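Evetti Amura teleoperation kit: six weeks with the two-arm set
January
By Lucian Dobre

The Amura is sold as a pair of leader arms, a pair of follower arms and the software to record what passes between them. You move the leaders by hand, the followers copy, and the joint positions are logged alongside the camera streams. Evetti will sell the arms singly, but the two-arm set is the one most labs will want and the one reviewed.

Assembly took a day and a half. The follower bases bolt to standard aluminium extrusion, and the slots in the base plates are long enough to forgive a rail that is a few millimetres out. The supplied bolts are not long enough for thicker plates. Calibration is done from a script that asks for each joint to be moved to its stop in turn, and it has to be repeated whenever the power supply is unplugged. Evetti says a stored calibration is planned for a later release.

Back-driving the leaders is easy at the wrist and noticeably stiffer at the shoulder. Gravity compensation is on by default and set too weak. After raising it two steps in the configuration file I could hold a pose over the bench without the elbow sagging. The trigger that closes the gripper has a long travel, with most of the useful force in the last third. New operators squeeze too hard for the first twenty minutes and then stop.

My test task was putting away small lab items: pick up each piece, place it in a white plastic bin, and finish with the lid. It suits two arms well. The pieces differ in shape, some are transparent, and the lid cannot sensibly be fitted with one gripper. I recorded 154 demonstrations over the period, of which 135 were good enough to keep. Most of the rejects were operator error, chiefly tubes gripped too near the stopper so that they swung on the way to the bin.

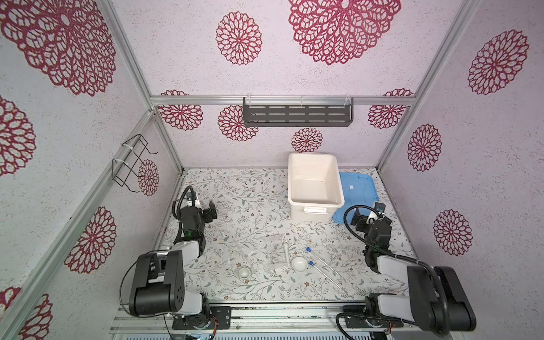
Small glass is where the delay between leader and follower matters. I measured it with a separate high-speed camera and found it steady at normal working speed, with occasional spikes when the recorder was writing to a slow disk. Moving the recordings to an internal drive cured that. The steadiness counts for more than the figure itself, as an operator will adapt to a constant lag within a few attempts and will never adapt to one that wanders.

There is no force feedback. When the follower's fingers meet the table, the leader carries on down, and the first sign of trouble is a change in motor noise. For a pestle or a cup this is tolerable. A zip bag lying flat is another matter, as the fingertips have to skim the surface to catch an edge. I ended up setting a floor limit in software, just above the mat, and lowering it a little at a time until the bag could be picked up without the fingers dragging.

Evetti also supports hand guiding, in which you hold the follower and move it directly. It gives better feel on contact and puts your hands in every camera view. With two arms it is awkward as well, as each arm wants a hand at the elbow and another at the wrist. I used it for checking reach and for nothing else.

The motors have a Silent mode that reduces the whine at rest. It also softens the position hold, and the grippers drooped slightly at full extension. I left it off when recording.

Compared with the Husar set I used previously, the Amura is better made in the joints and worse in its cabling. The Husar runs its wires inside the links. On the Amura they sit outside in loops, and the loops need enough slack for the wrist to turn without so much that they catch on things. Allow an hour for this and check again after the first long session.

The recording software is plain and mostly reliable. It crashed twice, both times when a camera was unplugged during a take, and the earlier takes were intact. Discarding a bad demonstration needs one key press. Trimming the idle seconds from the start of a good one needs a separate tool, which is poorly documented. A recorder that could wait for the first movement would save a good deal of tidying.

Spares are reasonable. A replacement set of gripper fingers and one wrist motor came to 400 euros with delivery, and arrived within the week. The wrist motor change needs a driver that is not in the box.

I would buy the Amura again for tabletop work with rigid objects. For thin or flexible items I would wait for the leader arms with force feedback, which Evetti has announced without giving a price.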